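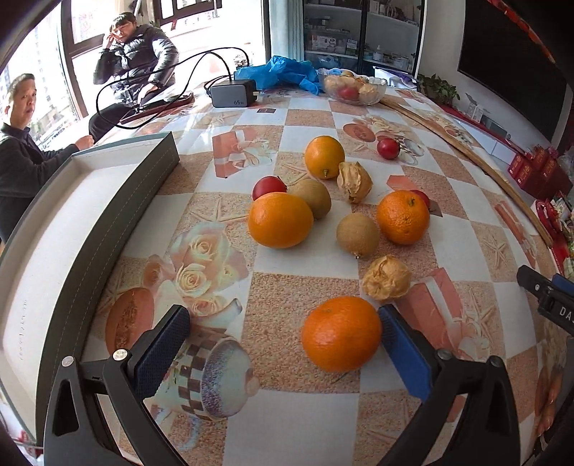 From: Gillespie Leckie
To: sudine-users
Subject: Re: Segmentation masks bleed into patterned tablecloth

Tahsin Ekanayake wrote:
> We're on the stock Sudine segmenter for hand-held gripper clips.
> On plain tables the masks are fine. On a printed cloth with roses
> and fruit on it, the fruit masks leak into the print, and the
> grasp planner then picks a width that is far too wide. Raising
> the score threshold just drops the kiwis. Any ideas short of
> retraining?

Hi Tahsin,

We had the same thing at Omstead. A melon slice printed on the cloth looks a lot like fruit to the segmenter, and a glossy surface adds highlights that move with the wrist camera.

What worked for us was fitting the table plane first and throwing out any mask pixel less than 4 mm above it. The printed stuff goes away at once. Set plane_reject to true in the perception config and put min_height under it, in meters. Do this before the masks are merged – after the merge it's too late, as the leak is already part of the object.

Two things to watch. The fingers have to be masked out before the plane fit, or they pull it toward the camera when they straddle an orange. And the fit needs enough points. We use 390 and skip the frame if there are fewer than 200 inliers.

Leave the score threshold at the default. Small fruit needs it low.

Anoma Khondokar has a patch that carries the plane over from the last good frame, up to 14 frames. It isn't merged yet, but it applies cleanly to the Ayala branch.

If it still leaks, send me one clip with the depth stream and your config file.

Gillespie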